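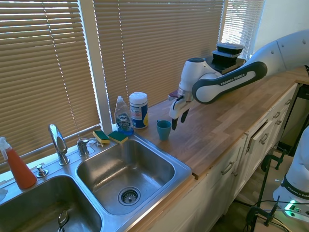

nrutherford
Re: Water heater sizing, Petmont rental
Owners want to list the house for September with a maximum of 10 guests. The existing tank is 30 gallons. The kitchen has a light butcher-block counter with the dish soap and wipes kept on it, so guests will be washing up by hand while others shower. I make that a 74 gallon first-hour demand. Tank or tankless?

unathi_m
Tankless. No standby loss between bookings, and you get the closet back.

Fotini K
Disagree. Check the gas line first. Our place in Lornham needed a larger line from the meter, and that added $600 before the unit was even hung. A bigger tank would have gone on the existing pipe.

unathi_m
One house. Pipe run matters more than heater type. How far is the meter?

nrutherford
24 feet, two elbows. Half-inch pipe – probably undersized for tankless.

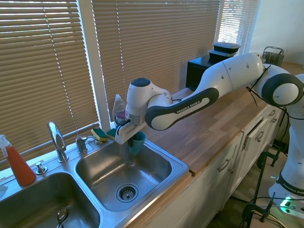
Kitchen side, double stainless sink and counter.

gfragkou
Half-inch won't carry it at that length with a range on the same branch. Also, your 74 assumes every shower runs in the same hour. Fit low-flow heads and rerun it.

Fotini K
Guests do all shower in the same hour. Friday check-in, beach, then everyone at 6 p.m.

unathi_m
Then a tank runs out at 6:30 and you get the review. I'd still pay for the pipe.

nrutherford
Plumber from Pappas is quoting both. Will post the numbers.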